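The Second Knot

Elaheh Bakhtiari had promised herself that she would not go home before the knot was good.
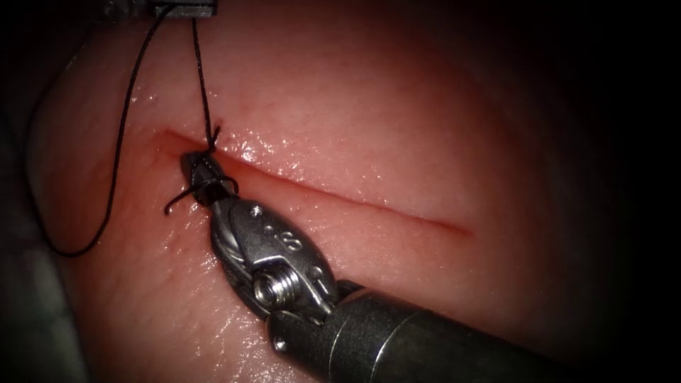
The cut was straight and not deep, and still it made her afraid. Her teacher, Gumaro Zepeda, sat behind her with his tea and said nothing. In the first weeks at Grondberg he talked all the time. Now he only breathed through the nose when the thread became slack.

"Why do you stop?" he asked finally.

"I am thinking of my grandmother. She sewed wedding dresses, 300 of them, and she never looked at her hands."

"And where did she look?"

"At the street. She wanted to know who was passing."

He laughed, and it was the first time since September. Elaheh kept her eyes on the small black knot. One was tied, and for six more she needed patience which she had left somewhere on the bus.

"Pull a little," said Gumaro. "Less. Like you close the door of a room where a child is sleeping."

She held her breath and began the second one.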